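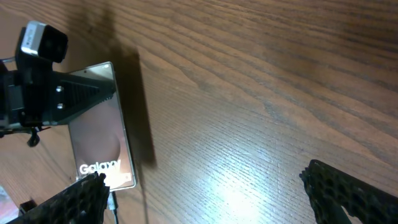 Is it worth paying to ship one big table, or should I sell it and start over?

Posted by Elvira Arboleda, November 10, 2019
14 comments Share

Hi all, long-time reader and I think this is only my second time posting. We're moving from Tristholm to my sister's side of the country after the holidays, and most of what we own is easy. The couch is going to the curb. The beds are cheap ones and my nephew has already claimed them. Books go media mail. The only thing I'm stuck on is the dining table.

It's a big heavy wooden thing we bought used when we first got married, and it has outlasted two apartments and one flood in the downstairs unit. It isn't an antique and I don't think it's worth a lot to anyone else, but the kids did all their homework on it and I get a little weepy when I think of leaving it with a stranger. My husband thinks I'm being ridiculous (he said "sentimental," but I know what he meant).

So I called Kuveton, the moving company everybody around here uses, and they want $1,925 to take just the table and a few boxes, door to door. That's more than we're spending on the whole rest of the move! The man was very nice about it and explained that it's mostly the distance and that they'd have to wait for a truck going that way with room on it. He couldn't give me a delivery date, only a window, and the window was three weeks wide.

I've looked at similar tables for sale where we're going, and I could get something decent for $300. So on paper the answer is easy, and I still can't make myself do it. Has anybody shipped one single piece of furniture like this? Did it come in one piece? Is there some cheaper way that I haven't thought of? We do have the original bolts for the legs, in case that matters, and yes the legs come off. We'll have a rental car on the other end but nothing big enough to haul anything.

Also, if we do sell it, how early should I list it? I don't want us eating on the floor through Christmas. 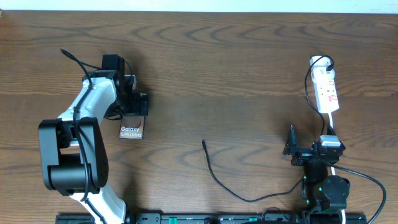 The tabletop, brown wavy grain and all, against the white wall.

27 people found this helpful

Hortensia Flores

Oh I have been exactly where you are, only with a piano bench and a china cabinet, so let me tell you how we did it.

First thing, don't go with a regular moving company for one piece. They price it like a small move and you pay for the crew and the paperwork whether you've got a table or a houseful. What you want is a listing site where drivers bid on space they already have. We used Bitow. You put up what you've got, the measurements, the two zip codes and how flexible you are on dates, and then drivers who are going that way anyhow send you a price. The first few bids we got were silly high, and then after a week or so they came way down. If you can give them a whole month to work with you'll do a lot better than if you need it on a certain day.

Take the legs off before they get there. Put the bolts in a sandwich bag and tape the bag to YOUR suitcase, not to the table. I say this as someone who spent a month eating off a cabinet door on two crates waiting for a hardware order. Wrap each leg by itself in an old towel and bundle them together.

For the top, moving blankets first and then the stretchy plastic on the outside. Don't let them put the plastic right on the wood! Moisture gets trapped under there and you can end up with cloudy white marks in the finish. Two blankets minimum, more on the corners. Cut-up cardboard boxes are great for corners and they're free. If you can, have them stand the top up on its long edge against the wall of the truck and strap it. Flat sounds safer but then somebody stacks a dresser on it.

Ask every driver to send you proof of cargo insurance, and read it. Ours would only pay by the pound, so a scratched-up heirloom would've gotten me enough for a nice lunch. We ended up paying extra for real coverage and never needed it, but I slept better.

And take pictures of everything the morning it leaves, including the underside, with the light coming from the side so any scratches that are already there show up. Then do the same when it arrives, before you sign.

As for keeping it or not, I can't tell you that. I'll just say I have never once looked at that china cabinet and wished I had the money back. The bench, maybe!

Reply Share 6 comments

Miloslav Beneš

sell it. $300 table is a table. list it two weeks before you go, say in the ad that pickup is the day before the move, and take a $100 deposit in cash so they don't flake. if they flake you keep the deposit and put it out front with a free sign

Reply Share 2 comments

Giuliana Bedoya

I agree with most of what Hortensia wrote, but I want to add one more choice, especially if all of this is happening in the middle of winter.

My brother and I had to clear out our aunt's house in July a couple of years back and we couldn't agree on a thing, so we stuck the furniture in storage and gave ourselves time. We used De Bruijn, which has a lot of locations, and the small unit was $98 a month. If your sister or somebody comes back to visit in the summer with a truck or a van, they can bring it out to you then for the cost of gas. Rates from the drivers may be different by then too, so you could ask for new bids.

The danger, and I'm speaking from experience, is that you keep paying and paying. We let ours go so long that we could've bought everything new. So pick an end date before you sign the lease and write it on the calendar. If you don't have a ride lined up by then, sell it from there.

If you do store it, get the climate-controlled kind, or at least ask for an inside unit. Big swings in damp and dry are hard on a solid top and it can warp or split along the joints. Stand it on a couple of boards so it isn't sitting on the concrete, put a cotton sheet over it, and no plastic, same as she said above.

One thing I'd do before any of this is measure the dining room at the new place, and the front door, and the turn at the top of the stairs if there is one. My cousin Socorro Cáceres paid to have a table brought to her third-floor apartment and it wouldn't go around the landing. It lived in her neighbor's garage until she moved again. The top won't get any smaller with the legs off, so that's the measurement that counts.

Good luck Elvira, and let us know what you decide! I kind of hope you keep it.

Reply Share 3 comments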